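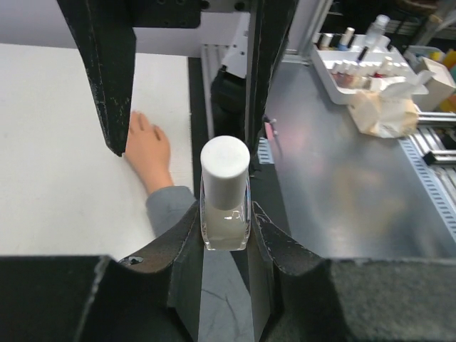 Noeline Nepia wants the second gripper ordered before the first one has paid for itself, and she said so at the Barkico planning meeting before I'd even found a chair. Her argument is that lead times are awful and everybody in small-batch cosmetics is shopping for the same parts right now (she's right about that, I've heard it from three suppliers this summer). Wait until December, she says, and you're paying rush shipping on top.

I sat in on the whole thing and came away liking her odds! The money on the table covers two stations, with two sets of fingers for each, and the big fight was over the fingers. Sylvain Vasseur would take the plain kind from Tungate and replace them as they wear. Thierry Tanguy likes the shaped ones, the sort with a V cut into the inside that sits around a bottle, and he's willing to give up part of the training budget to get them. They went back and forth on that for ages, and I had two coffees.

What got squeezed out, for now, is the new conveyor. Royer's quote came in higher than last year's and Lionel Masson asked to park it for six months, which went through without much grumbling. The service contract is still open too, and I'd keep an eye on it – Zarness wants it signed as a package with the arms, and Séverine Sabatier would much prefer to price the two separately. 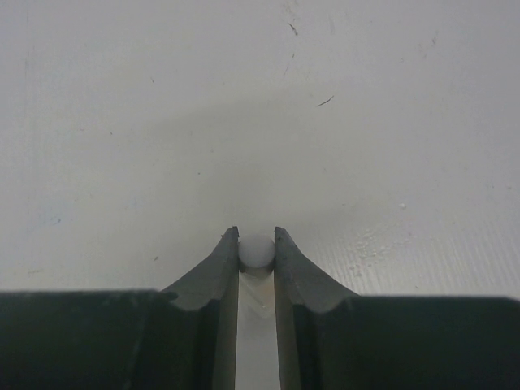 Small white part held at the fingertips.

The revised numbers go around to everyone next, spare fingertips included this time (they got left off the first draft, oops). If you run a filling or packing line and you've bought grippers lately, drop me a note with what you budgeted for wear parts. I'd love to compare.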